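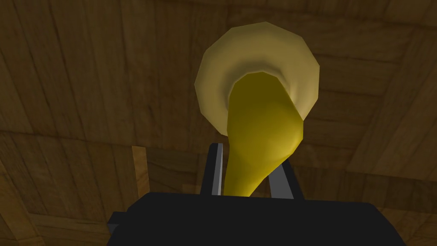

Can a robot arm sort and put away band instruments yet?

Sunita Solanki
5/5/19
I look after the instrument closet at a middle school, 156 pieces counting the spares. Every November they come back from the parade and somebody has to pick each one up, wipe it and shelve it. My brother-in-law says an arm with two fingers could do the picking up by now and keeps sending me simulations of one holding a yellow horn. I have my doubts. Simulated horns don't dent. Has anyone seen this done with real brass, in a real room?

Torquil Baird
No, and I'd be slow to believe anyone who says yes. I ran a Trikgate arm on a packing line for 2 years. Same box, same spot, all day – fine. Then we gave it funnels, which are close enough to your horns. Wide and awkward at one end, skinny at the other. It could grip the neck all right, but the wide end swung when the arm moved and the thing twisted in the fingers. We ended up with padded fingers and a slower speed, and a person still did it faster. A rendered horn weighs whatever the software says it weighs. Ask your brother-in-law what number he typed in.

And picking up is the easy part. Wiping inside a bell is a different job altogether.

Bindu Poduval
Agree mostly, but simulation is where you try the grip 200 times without wrecking anything, so I wouldn't laugh at it. I'd want to see it set the horn down again, though. Ask for that clip.

Balakrishnan Salian
just get a cart with foam slots, ours was 40 bucks used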